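Robot Learning Help > Manipulation > Evaluation

Is it fair to reset the scene by hand when measuring success rate on a held-out object?

Asked by Chanida Nakpan in April
3 answers

I am preparing a short report on a grasping policy and I would like advice on the evaluation part. My supervisor and I do not agree and I want to hear from people who did this before.

The policy was trained on 2,000 episodes, all collected by teleoperation in the same grey-walled enclosure. The task is to pick up the dark block and leave the shape sorter where it is. In the training set the dark block stands in many places, but the sorter was always at the left or right wall. Now I want to know if the policy still works when the sorter is in the middle and the block is behind it.

I ran 610 trials with this new layout. Of these I threw away 40, where the arm had stopped before it moved at all (a communication fault, it is in the log). So 570 trials remain. After each trial I put both objects back by hand, using a paper template which I then take away. My supervisor says that my hand is a source of bias, for example I may put the block a little more to the easy side without knowing it. He wants me to repeat everything with the arm doing the reset.

A typical trial looks like this from the fixed camera, with the arm over the floor at the back and not yet touching anything:
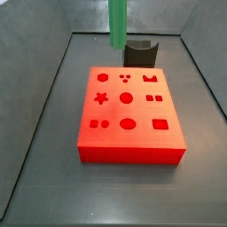
My questions

1. Is a reset by hand acceptable for a result like this, if I describe it?
2. Should the 40 thrown-away trials be reported?
3. The floor and walls reflect some light. Do I need to treat this as a separate condition?

Thank you in advance. I can give more details of the policy, but I think they are not important for the question.

Answer 1 (accepted)
by Prasert Noiphan

I had the same discussion two years ago in our group, so I will answer in your order.

1. Yes, it is acceptable, but please measure it. A template gives you a position, and your hand gives an error around this position. Before each trial, save one picture from the fixed camera. Later, find the corners of the red block and the two raised corners of the dark one, and compute how far they are from the planned place. When I did this for my own trials, the error was small but it was not the same in all directions. I am right-handed and I put things slightly too far to the right. It did not change my conclusion, but I was glad to have it in the appendix.

A stronger method is to decide all positions before you start, in random order, and have a second person place the objects who does not know which policy is running. If you compare only one policy with no baseline, the second part does not help you much. The random order still helps.

Letting the arm do the reset is not free from bias either. The arm can only reset from states which it can reach. If the block falls against the back wall and the arm cannot pick it up, a person must come in anyway, and these are exactly the difficult cases. In my experience it also takes much longer.

2. Report them. Write 610 started, 40 excluded, 570 counted, and give the reason and the rule in one sentence. The rule must be one you can apply without knowing if the trial was a success. "The arm did not move" is a good rule, provided that you take it from the log. I would also give the rate with all 40 counted as failures, so the reader can see the worst case.

3. I would not make it a separate condition unless the light changes during the day. Write down the time of each trial and check if the success rate is different in the morning and in the afternoon. If you have a window near the enclosure, cover it.

One more remark. You say "held-out object" in the title, but both objects are in your training data. What you have is a held-out layout. Reviewers will notice this – I would change the word.

Comment by Chanida Nakpan: Thank you, this is very helpful. You are right about the title, I will say layout in the report. I have the first picture of every trial already saved, so I can compute the placing error without new experiments.

Answer 2

570 is more than enough. We published with 500 and no one asked how we did the reset.

Answer 3

I agree with the first answer in general, but I would look at where the failures are before I spend time on the reset question. With the sorter in front of the block, the arm has to come down behind it, and a failure can mean two different things: it missed the block, or it pushed the sorter. If you count both only as "failed", you lose the most interesting part of your result. Please make a small table with these two kinds, and a third line for everything else.

Also check whether your policy sees only the fixed camera. Part of the dark block is hidden behind the sorter in this layout, the lower edge for example, and in your training data this probably did not happen often. So you may be testing the hiding and the position at the same time. Fifty extra trials with the sorter moved a little to the side could show which one it is.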